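# Artificial fruit and vegetable set with wicker basket – a review
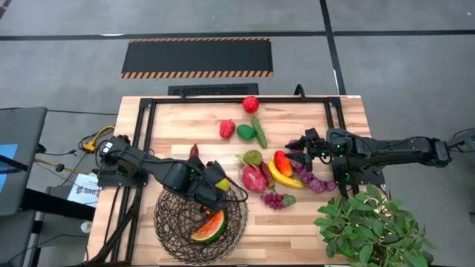
*Gullport Toy Library – Play Equipment Team*

We bought the Stama artificial fruit and vegetable set in September to replace the mixed tub that had been going out on loan for years. It came with a round wicker basket, which we paid extra for. This review covers both, as they're now catalogued together under number 243.

**What you get**

A good spread of produce, weighted towards fruit. The apple, strawberry, pear, lemon and banana are the ones every child knows. The dragon fruit, the mangoes and the purple sweet potato are the reason we chose this set over the Trorholm one, which stuck to the usual apples and carrots. There are two mangoes, one green and one red and yellow, and families have commented on that more than anything else in the set.

The watermelon is a wedge with red flesh, a pale band of rind and green skin. The grapes come as one bunch with a leaf on the end.

**Colour and shape**

Colour is the strong point. The strawberry is bright, the banana is properly yellow and the dragon fruit is pink with green tips on the scales. Haruna Murakami used the set for colour sorting with her group and had no trouble finding enough reds. Greens were harder. She had the cucumber and the green mango, and then an argument over whether the pear counted as green or yellow. It's somewhere between the two.

The shapes are good as well. The sweet potato is knobby and the banana has a decent curve, so both can be picked out by feel with a scarf over the basket. The apple is plain and round and takes a bit longer.

One piece caused some discussion. It is small and reddish purple and it could be a red onion or a radish. The packing slip just said "vegetable". Dilruba Sheikh has put it on our contents card as "onion/radish" and we'll leave it at that.

**Size**

The pieces aren't to scale with each other, as with most sets like this. The lemon is small and easy for little hands. The cucumber and sweet potato are long and some of the younger ones went for them with both hands. The chilli is the slimmest thing in the set and the one most likely to go missing down the side of a couch. Please check for it before you return the basket.

**The basket**

I'm less keen on this part. It is brown wicker in an open lattice, more like a net than a solid weave, and it looks very nice on a shelf. The trouble is the gaps. The chilli works its way through if the basket is carried at an angle, and the leaf on the grapes catches on the strands when a child pulls the bunch out in a hurry.

It's also not quite big enough. With the watermelon wedge in the bottom you can get most of the rest in, but the cucumber ends up poking over the rim. Chiharu Kinoshita suggested a cloth liner, and we've had one in since the second loan. It fixes the gaps and does nothing for the size.

Dark strands hide dirt, so turn it over and give it a shake outside before packing up.

**Cleaning**

We wipe each piece with a damp cloth and mild detergent and let it air dry overnight. The grapes take the longest – you have to get between them. The scales on the dragon fruit need a soft brush every so often. Nothing has faded so far.

**Would we buy it again?**

The produce, yes. It suits pretend shops, sorting, naming and memory games, and the less common pieces give older kids something to ask about. The basket, probably not. Sadao Okabe has seen a deeper one by Sugiyama with a closer weave and we may swap it over at the next order.

Borrowers can take the set for the standard loan period. It goes out with the liner and the contents card, and both need to come back.

Reviewed 1/25/23 by Stefaniia Lytvynenko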